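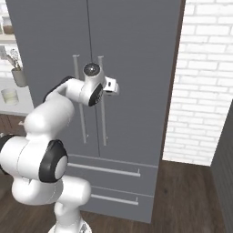
Collecting Kitchen Demonstrations: Frequently Asked Questions

Last updated August 4, 2025

Who can contribute to the Lirnar set?
Anyone with an Ameo account and the Harkus simulator installed. You do not need a robot of your own.

What counts as one example?
One full attempt at one task, from the moment you press Start to the moment you press Stop. "Open the left refrigerator door" is a task. Opening both doors is two tasks and should be saved as two examples.

How many examples does each task need?
We ask for 100 per task. A single contributor can submit up to 10 of them.

Does the arm have to start in the same place every time?
No. Harkus moves the base slightly at each reset. Please leave that setting on.

The gripper slipped off the handle. Should I delete the attempt?
Keep it if you recovered and finished the task. If you gave up, mark it Failed and submit it anyway. Failed attempts are stored separately.

Can I pause in front of the door while I line up the gripper?
Yes, for up to 2 seconds. Longer pauses get trimmed, and the trimming sometimes removes part of the approach.

Which kitchens are open?
There are 12. Hakala was added in May and still needs examples for the freezer drawers.

Can I edit an example after I submit it?
You can change the task label and the result. The motion itself can't be edited, so record it again if something is wrong.

Why was my example returned?
The usual cause is a label that doesn't match the task. Check left and right as seen when facing the appliance.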